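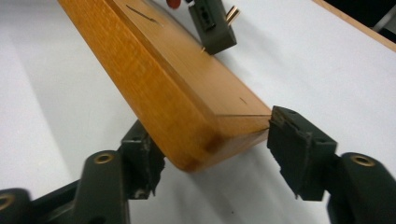 Drirnwood seeks a bench joiner for its furniture repair shop in Worton. The position covers structural repair of chairs, tables and case pieces, from intake to final assembly. All work is laid out by hand before cutting. A pencil line and a short tick on the top face of a block, like those on the honey-colored piece shown, are the usual form of marking in this shop, and applicants should be comfortable working from them without a drawing.

2 min read

Duties

- Inspect incoming pieces and write a repair sheet for each.
- Cut and fit replacement parts by hand and machine.
- Match grain direction and finish to the original.
- Log hours and materials under the job number.

Requirements

- At least five years of bench experience in joinery or furniture repair.
- Working knowledge of hide glue and shellac.
- Ability to lift 50 pounds.

Experience with chair seating is useful but not required.

The position is full time and reports to Tanveer Rind, shop supervisor. Two references are required. Selected applicants will complete a paid bench test consisting of one mortise and tenon joint and one patch repair.

Send a resume and photographs of two completed repairs to Ese Aliyu at the Worton office. Quote reference 662 on all correspondence. Applications received after 2026-09-08 will be held for the next opening, expected in May.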